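Plekura Hardwax Oil for Benchtops and Counters

Interior timber finish, satin or gloss. Sold in 400 mL tins.

Plekura is a wiping oil for indoor timber that gets handled every day: kitchen counters, desks, bedside shelves, window seats. It soaks into the grain and leaves a thin wax layer on top. It can be patched later without stripping the whole surface.

It comes in Clear, Honey, Jarrah and Dark Walnut. Colours look deeper on timber that is already red or brown, so try the tin on an offcut or the underside first. Honey over a dark board makes very little difference and most people would be better off with Clear.
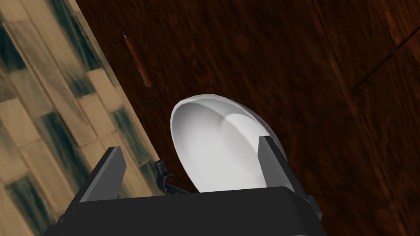
Coverage is about 12 square metres per tin for the first coat on sanded hardwood. Pine and other soft timbers drink more. The second coat goes a good deal further. If you are doing a long counter, buy enough tins from the same batch and mix them in one bucket before you start. The batch number is stamped on the base.

Preparation

Sand to 150 grit, then 180. Don't go finer or the oil will sit on top and stay tacky. Vacuum, then wipe with a cloth dampened with methylated spirits. Old varnish has to come off completely. Old oil only needs a light sand.

Fill gaps between boards before oiling. Furketti putty takes the colour well. Silicone does not.

Application

Stir well and don't shake. Wipe on a thin coat with a lint-free cloth, wait 15 minutes, then wipe off everything that hasn't soaked in. Leave overnight and repeat. Keep the room above 10 degrees while it dries.

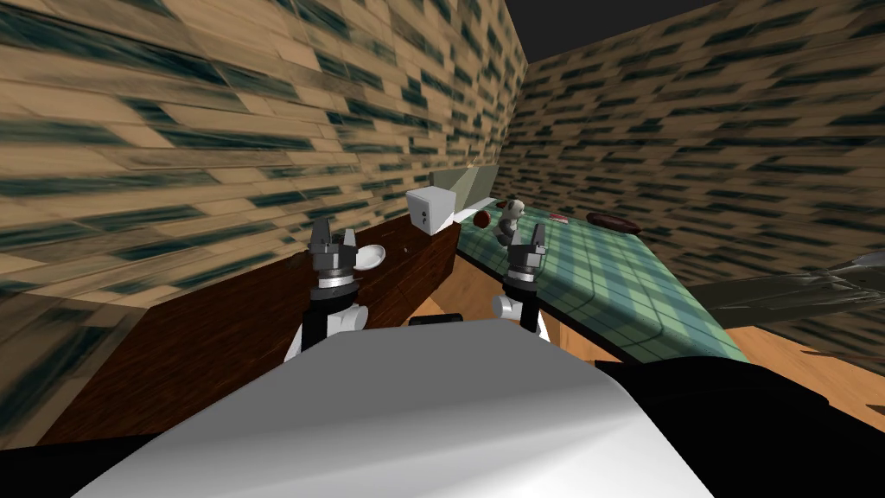 Used Jarrah on a spare room bench and the second coat took two nights to dry, not one. It was June and the heater was off, so fair enough, but the tin should say it in bigger print. Colour came up well. – Herkon, verified buyer

Drying times on the label assume 20 degrees and some air movement. Allow double in winter. The surface can take light use after 2 days and should not get wet for a week.

Lay oily rags flat outside to dry, or soak them in water before binning them. They can heat up and catch fire if left in a pile. 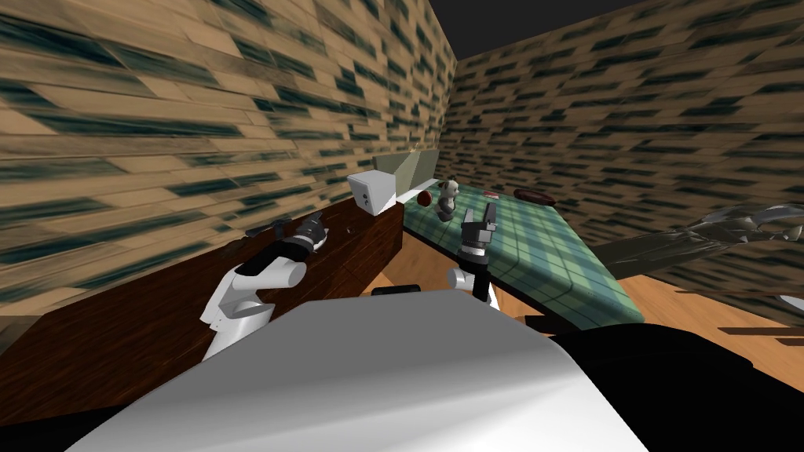
For cleaning, use warm water and a little Pastor timber soap. Avoid bleach, vinegar and scouring pads.

Product code 492. Discontinued: the 2 litre tin.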